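Dropping blurred wrist frames before the detector, in Kisteo

By Manju Nigam

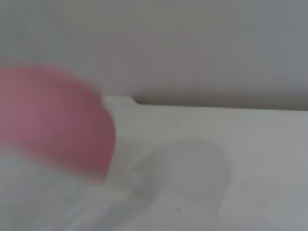 Step 1. Measure the blur

Open the recording in Kisteo and add the sharpness node after the wrist camera. A pink smear like this one gives low values, and a clear object on a white surface gives low values too. So please do not use one threshold for all tasks.

Step 2. Set the gate

Start with min_sharpness: 30. In my recording of 1,588 frames, this removed 730. If the planner waits too long, allow it to keep the last good pose for 9 frames.

Step 3. Save the config and replay the same recording.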